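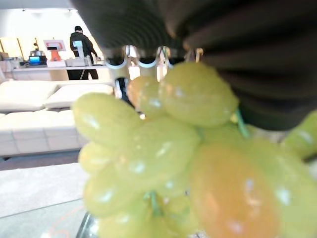
Night shift news, and sorry this is late again, I wrote most of it between meds and a bed bath.

First thing. The self-scheduling trial on the medical floors at Clesardale starts after the holiday paychecks clear. You fill in your own six-week block online, then the charge nurses patch the holes. If you're full time you still owe 2 weekends per block. Per diem owes one. No change to holidays, those stay on the old rotation, please stop asking me, I don't make the holiday list.

How it works – the sheet opens at 7 in the morning so that nights can get in before they go home and days can get in before report. We fought for that. The first version opened at noon, when half of us are asleep with a towel over the curtain rod. You get 9 days to put your shifts in. After that it locks and anything left blank gets filled for you, and you will not like what it picks.

Swaps. Same grade for same grade, both people sign, charge nurse initials it. A text message is not a swap. A thumbs up on a text message is definately not a swap. We had someone drive in from Lolovbridge in November for a shift that two other people also thought they were covering, and then the next night we were short. Paper form is in the drawer under the tube station till the online one works. 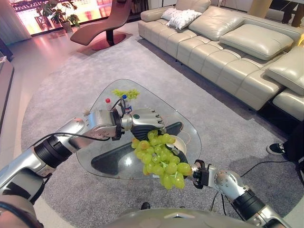 Overtime too. If a swap puts you over 40 for the week it has to go past the nurse manager first. Not after. She has said she'll pay what's been worked, obviously, but she'll want to talk to you about it and the talk is not short.

Also on floating. Self-scheduling does not get you out of the float pool order. The float log is still the float log. Write your own name in when you go, with the unit and the date, and write it that night. Last month there were gaps and people got sent twice running while others hadn't moved since summer. If you floated and it isn't in the book, then as far as staffing knows you didn't float.

New grads – you're on your preceptor's schedule until you're signed off. Don't fill in your own block yet. If your preceptor is out, call the educator, don't just pick somebody you like.

Bořivoj Hudec is moving from nights on the surgical floor to the day job in staff education. He starts once his last block is done. For those who haven't worked with him, he came to nursing late, after years driving a delivery route for Kadlec, and he is the one who wrote the drip chart that's taped inside the med room door. He says he'll keep one night a month so he doesn't forget what it's like. We'll see! There's a card at the desk, sign it, and not just your initials.

His first class is the restraint and de-escalation refresher, 2 hours, paid, held in the small conference room by the Vondale entrance. There is a night session, at the end of shift, and coffee. Everybody on nights needs it before their annual review. Sign-up is on the clipboard, seats are limted so put down a second choice.

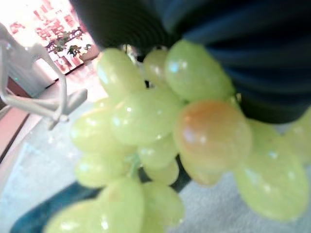
Parking. The upper level is closed for resurfacing, nights can use the visitor rows until the gate arm goes back on. Put your hang tag up or they will ticket you, they got three of us last week incuding me.

Badges – if yours stopped opening the supply room it's the same glitch as before. Security can fix it at the window, bring your old one, don't tape the door.

Union dues question from the last meeting, still waiting on an answer. Will post it on the break room board when I have it in writing.

Comments on the scheduling trial go in the envelope on that same board, named or not. Deadline for the first round is January 18, 2020. After that staffing and the unit reps sit down and go through them. If the lock date is bad for you say why and say what shift you work.

Back to call lights.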